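The Hirnik workshop table was returned to service in December, following two weeks in storage at Flarnholm. This notice records its present arrangement for those who follow the small-parts work reported on these pages.

The table has been placed in the corner, against the white wall panels on both sides. The position was selected after a review of the floor plan, which allots 766 square feet to the whole room. Sanding was considered and declined - the grain was judged worth keeping.

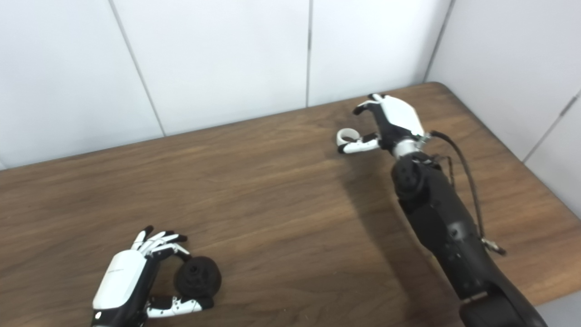
A dark gray wheel-shaped part at the wooden table.

Parts of this type are to be handled over the table and kept away from its rounded front edge. The Lutska inventory lists 38 small parts at present, and each is to be entered under its own number before it is put away.

A supply of 1000 paper labels has been ordered from Zaugg. Until they arrive, the old labels remain valid. Further notes on the shelving - including the matter of the upper brackets - will be posted when the measurements are complete.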